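# Slate

Slate is a fine-grained rock that splits easily into thin, flat sheets. It forms when mudstone or shale is squeezed and heated deep underground over long periods.
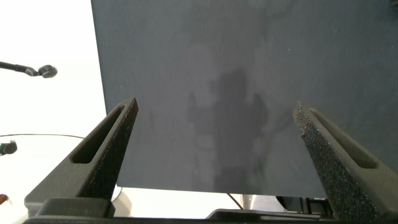

Most slate is gray, but green, purple, red and nearly black kinds are also quarried. The color depends on which minerals were in the original mud. Iron oxides give red and purple, chlorite gives green, and carbon gives the darker grays. Some slates keep their color for centuries after they are cut. Others, known in the trade as weathering slates, turn brown or buff after a few years outdoors.

## Formation

Slate begins as clay and silt laid down in still water. Burial turns the mud into shale. When the shale is later caught up in mountain building, pressure from the sides causes flat mineral grains, mainly mica and chlorite, to grow in line with one another. The rock then splits along these lines instead of along the old beds. This property is called slaty cleavage. The original beds can often still be seen as faint bands running across the split face at an angle, and quarry workers call these bands ribbons.

With more heat and pressure slate changes into phyllite, which has a silky shine, and then into schist.

## Quarrying and splitting

Slate is taken from open pits and, where the good beds dip steeply, from underground chambers. Blocks are freed with wire saws and wedges. Heavy blasting is avoided in most quarries because it leaves hidden cracks.

Blocks are sawn to length and then split by hand with a broad, thin chisel and a mallet. Freshly quarried stone splits best. Blocks left to dry in the wind become harder to work, and splitters traditionally kept them under wet sacking. Waste is high, and the tips of broken stone beside an old quarry are often larger than the pit itself.

At Flollwood, a hillside quarry worked for gray roofing slate, the main pit reached a depth of 300 feet before flooding ended work on the lower levels. The quarry had 13 working galleries, joined by inclines, and its dressing sheds still stand near the upper road. The smaller Ellus quarry, on the other side of the same ridge, produced a green slate used mostly for floors and window sills.

## Uses

Roofing is the best-known use. Good slate absorbs very little water, so it resists frost, and it doesn't burn. A well-laid roof can last more than 100 years, although the nails usually fail first. Copper nails are preferred for this reason.

Thicker slabs are used for hearths, steps, laboratory benches and the beds of billiard tables. Slate does not conduct electricity well, and early switchboards were mounted on polished panels of it. Panels with veins of metallic minerals were rejected for this work.

Writing slates were common in schools until cheap paper replaced them. Ground slate is used as a filler in paints and roofing felt.

## See also

- Phyllite
- Shale
- Roof tile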